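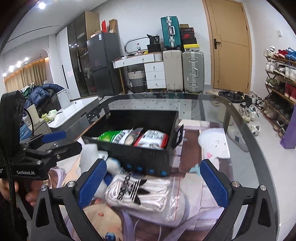
Thursday, glass table

Continued the box packing from last time. Henok set out the things, I kept notes, Rekha came by after lunch.

On the table: black open box, three snack bags, the Adidas socks in their zip-lock, white plush toy, the fluffy white bundle. Snacks went in first, standing up, green-and-white on the left, dark one with the white top in the middle, the white and red one on the right. They hold each other up if all three are in. With two they slump over and the printed side goes face down. Lakshmi's order sheet has the snacks going in last. I would change that, will ask her.

Socks: the bag is slippery and slides on glass if you push it from the side. Picking it up by the middle, where the folded sock is thickest, works better than going for the zip edge. Tried laying it flat over the snacks and also tucking it upright at the handle end. Upright is better for the next person who has to get it out again. Flat looks neater but you lift it off every time you want a snack bag.

Plush toy: goes in last or stays out. Rekha thinks it should have its own box. It squashes fine but pushes the snack bags forward as it springs back. Left it out for the afternoon rounds.

Fluffy bundle: no good place for it yet. It sheds a little on the glass. Wiped down twice.

Glare is a nuisance on the sock bag and on the tabletop. Turned off the lamp nearest the table at 3:15 and it helped some. The printed mat under the glass can stay where it is. Shobha asked about swapping it for a plain one from Mudaliar, but I don't want to change two things in the same week.

Weights, from the kitchen scale: full box without the plush came to 367 g over the empty box. Mohandas wanted to know if the Plaltotine shelf would take a row of these. The label on the shelf says 3000 g, so a few are fine, a full row I would not.

Rounds done by end of day: 48. Stopped there, Henok had to leave for Garkside.

To do
- ask Lakshmi about snacks first, and get the sheet reprinted if she agrees
- second box for the plush, same size if Virkia still has them
- lint roller
- put the snack bags back in the cabinet at night, one was left on the table Tuesday
- new zip-lock for the socks before this one gives out

Rekha has the table in the morning. Box stays set up as is, please don't move the handle end, it should point right.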